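Nivstead Two-Drawer Desk Review

Posted 21/03/2021 by Geetha Iyer

I bought the Nivstead desk in December to replace a folding table that had started to sag in the middle. I've worked at it nearly every day and I have a fair idea of it by now.

Assembly

It came in two boxes, and the second one showed up 4 days after the first. The legs go on with six bolts each, and the wrench in the bag is too short to get a good grip. I used my own. The instructions are drawings only and they skip the step where the drawer stops go in, so I had to take one runner off and start over. Allow an afternoon for it.

Size and height

Mine is the wider of the two sizes. The height is fixed. I'm on the short side and needed a footrest, an old Andau one I already had. My husband is much taller and finds it fine. There's no crossbar at the back to knock your feet on, which I like.

Drawers

The weak part. They slide well enough when they're nearly empty, but put a stack of paper in the left one and it drags. The handles came loose twice before I put thread glue on the screws. I looked at the Amano desk before buying and its drawers were better -- it also cost a good deal more.

The top

The finish is plain and matte and doesn't throw glare back at me from the window. Coffee rings wipe off with a damp cloth. Ballpoint doesn't, so keep a pad under your hand. I can push the laptop to one side and still have space to write.

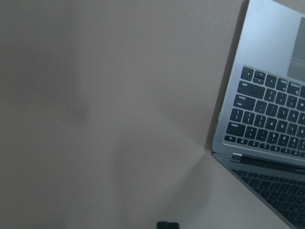
Price and returns

I paid $87 on sale from Naidu, with delivery on top. They sent a replacement for one scratched leg without asking for the old one back. Returns are free for the first month, but you have to keep both boxes.

I'd buy it again at the sale price. At full price I'd look for something with better drawer runners.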